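Dampf

Um halb sechs war die Halle fast leer, und sie ließ den Versuch noch einmal laufen. Es war der letzte Monat, der November, danach ging das Geld für Vernance zu Ende. Im Antrag stand, man wolle prüfen, ob eine Maschine das Glätten von Stoff aus Vorführungen lernen könne, wenn man ihr die Fehler nicht vorenthielt. In der Vorstellung der Leitung in Cerkthorpe war das ein Satz von zwei Minuten. Sie arbeitete seit drei Jahren daran.

Der Kollege saß am Rechner und aß ein Brötchen. Er fragte, welchen Satz Gewichte sie laden wolle, den sauberen oder den mit allem.

»Den mit allem«, sagte sie.

Der saubere Satz bestand aus 282 Vorführungen, bei denen alles gut gegangen war. Wer vorgeführt hatte, durfte jeden misslungenen Durchgang löschen, so war es am Anfang vereinbart gewesen. Das Ergebnis bügelte schön, solange nichts dazwischenkam. Sobald eine Falte unter den Dampf geriet, bügelte es die Falte fest und fuhr weiter, als wäre sie ein Teil des Schnitts. Es hatte nie gesehen, dass jemand stehen blieb.

Im Frühjahr hatte sie darum gebeten, nichts mehr zu löschen. Seitdem waren 83 Durchgänge dazugekommen, in denen jemand zögerte, die Hand zurückzog, den Stoff noch einmal auseinanderstrich. Manche waren peinlich anzusehen. In einem war die Vorführende minutenlang mit einem Ärmel beschäftigt, den sie immer wieder auf die falsche Seite legte. Sie wusste genau, welcher das war. Es war ihr eigener.

Sie breitete die weiße Bluse aus, zog den Saum gerade und strich den Kragen glatt. Die Schnürung am Ausschnitt war das Schwierige. Metall und Kordel, darüber durfte der Dampfkopf nicht einfach hinweg, und bei den einfachen Hemden aus dem Sommer hatte es so etwas nicht gegeben.

»Läuft«, sagte der Kollege.

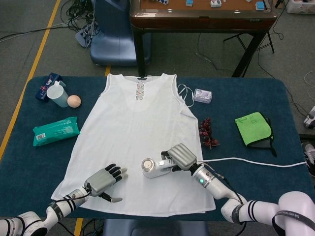 Sie stellte sich neben den Schreibtisch und sah auf die Kurve. Die obere Linie war die Kraft im Handgelenk, die untere das, was sie im Bericht die Unsicherheit nannten und unter sich das Bauchweh. Beim sauberen Satz war das Bauchweh immer flach gewesen, auch wenn alles schiefging. Jetzt stieg es an, als der Dampf in die Nähe der Schnürung kam.

»Es wird langsamer«, sagte der Kollege.

»Ja.«

»Soll es das?«

Sie antwortete nicht gleich. Im Protokoll gab es eine Spalte für die Zeit, und Zisudside, die den Stoffteil bezahlten, lasen vor allem diese Spalte. Mit den Fehlern im Datensatz brauchte ein Kleidungsstück rund 40 Sekunden länger. Dafür blieben die Stellen heil, auf die es ankam. Sie hatte versucht, das in einer Grafik zu zeigen, und die Grafik war zurückgekommen mit der Bitte, sie zu vereinfachen.

Der Arm hielt an. Die freie Hand senkte sich, nahm eine Kante des Stoffs auf und legte sie ein Stück weiter außen wieder ab. Dann ging sie noch einmal zurück, an dieselbe Stelle, und machte es anders.

Sie kannte diese Bewegung. So hatte sie selbst an dem Ärmel gearbeitet, erst zu weit, dann mit einem kleinen Nachgeben, als traue sie der eigenen Hand nicht. Vor zwanzig Jahren hatte ihre Mutter hinter ihr am Bügelbrett gestanden und gesagt, sie solle nicht so zaghaft sein, ein Hemd merke das. Sie hatte es sich nicht abgewöhnt.

»Komisch«, sagte der Kollege. »Das macht sonst keiner so.«

»Doch«, sagte sie. »Eine.«

Er sah sie an und wartete, ob noch etwas kam. Dann schrieb er die Uhrzeit ins Protokoll. Unter Bemerkungen trug er ein: zweites Ansetzen, ohne Eingriff. Er fragte, ob er das für Kwon markieren solle, die Auswertung dort suche nach solchen Stellen.

»Markier es.«

Der Durchgang war zu Ende. Sie hob die Bluse an den Schultern hoch und hielt sie gegen das Licht. Am Saum war eine Falte geblieben, neben der Schnürung keine. Sie maß die Falte mit dem Lineal und diktierte den Wert. Der Kollege tippte ihn ein, knüllte die Brötchentüte zusammen und fragte, ob sie noch einen machen wollten.

Sie sah auf die Uhr. Der letzte Bus fuhr um sieben.

»Einen noch«, sagte sie und drückte den Stoff mit beiden Händen zusammen, bis er wieder zerknittert genug war.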